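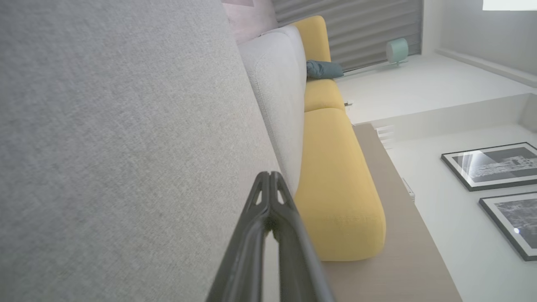 Light grey sofa fabric, close up

Sofa Biology > General > Dose timing and the 24-hour problem
13 April 2020

vasilica_n
Has anyone here had to defend the time of day they dose their cells? I have a reviewer who wants to know why our treated plates were all dosed in the morning and our controls were, in his words, "apparently dosed whenever". He is not wrong. The controls were dosed whenever. Mostly after lunch.

The compound is a kinase inhibitor, liver line, readout is phosphorylation at 9 sites we care about and several thousand we don't. Effect is there in every replicate. I had filed body clocks under "things mouse people worry about" and now I have a paragraph to write. What have others said in this position, and did it work?

Vasilică

mirani_s
Sympathies. Depends on the line. Some cultured liver cells keep decent time if you synchronise them with a serum shock or dexamethasone, and if you don't, each cell drifts along on its own clock and the dish averages out to mush. If yours were never synchronised I would say that, cite somebody, and move on.

I'd also check when you changed the medium. Fresh serum is a perfectly good alarm clock. If the treated plates got new medium along with the drug and the controls didn't, you have a much bigger worry than lunch.

vasilica_n
Both got new medium. At different times. I can see where this is going.

onu
It's going to "repeat the experiment". Sorry.

gheorghita_h
I don't think it is, or not the whole thing. Let me be the awkward one.

Reviewers have got hold of clocks the way they got hold of mycoplasma a while back, and now it turns up in every report whether or not it could explain the result. Ask what size of swing you would need. If your sites drop to a quarter of the control level and the natural daily wobble in an unsynchronised dish is a few per cent, the wobble didn't do it. Show him the numbers you already have. You must have untreated plates harvested at different hours somewhere, even by accident.

— Gheorghița

mirani_s
Respectfully disagree. The daily wobble in total protein is small. The wobble in phosphorylation can be large, and the serum response is larger still, and it comes and goes within the hour. He is reading out exactly the layer where this matters. If it were plain abundance I'd be on your side of the table.

gheorghita_h
In mouse liver, yes. In an animal that eats, sleeps and has a brain telling it what time it is. A plastic dish has none of these. I've worked with both and the dish is much less interesting company.

mirani_s
A dish with fresh serum in it has been fed. That was my point.

bogdan_m
Can I ask a stupid one? Why not just dose everything at the same time of day from now on and put it in the methods? We did that in January after a similar scolding and it cost us nothing except one person's sleep (mine).

vasilica_n
From now on, gladly. The trouble is the 13 plates from before now on.

valentin_oprea
I reviewed something very like this last year, so here's the view from the other side of the fence. I didn't want the whole study again. I wanted a matched control set, 3 replicates, harvested alongside the treated ones, same medium change, same incubator shelf if they could manage it. They sent me four pages on why this was unnecessary. Writing the four pages must have taken longer than the experiment.

Then they did the experiment anyway and it looked fine.

onu
Same shelf! Our shelf by the door is its own climate. There's a postdoc here who swears the door shelf gives better data and won't say better than what.

gheorghita_h
Valentin's version I can live with. A small matched set is reasonable. What I object to is the idea that everything dosed before the word "circadian" entered the report is now rubbish.

mirani_s
Didn't say rubbish. Said mush. But fine, small matched set, and add a vehicle-only time course while you're at it: 0, 30 minutes, 1 hour, 4 hours after medium change, no drug. Then you know what the serum does by itself and can take it off the pile.

bogdan_m
How do people cope with the instrument time for that? Our queue is such that the cells could evolve.

mirani_s
Freeze the lysates with phosphatase inhibitors and run the lot in one batch. Don't run the new controls months after the old treated plates and compare across, or you'll be back here with a thread called "batch effects".

valentin_oprea
Seconded. Label them in randomised order too. I once saw a lovely time course that followed the column getting dirty.

vasilica_n
Right. Plan so far: matched set, 3 replicates, everything dosed at 9 in the morning, medium changed at the same moment, vehicle-only time course on the side, one batch. In the reply I'll admit the old controls were done at other hours and put them in the supplement, where they can be admired by whoever goes in there.

Gheorghița, I may still steal your argument about effect size as the second paragraph.

gheorghita_h
Steal it. Put it first.

mirani_s
Put it second.

onu
Does DMSO go in the vehicle at the same percentage as the top dose? Asking because we once didn't.

vasilica_n
It does now. Excuse me, I have to go and look at a notebook.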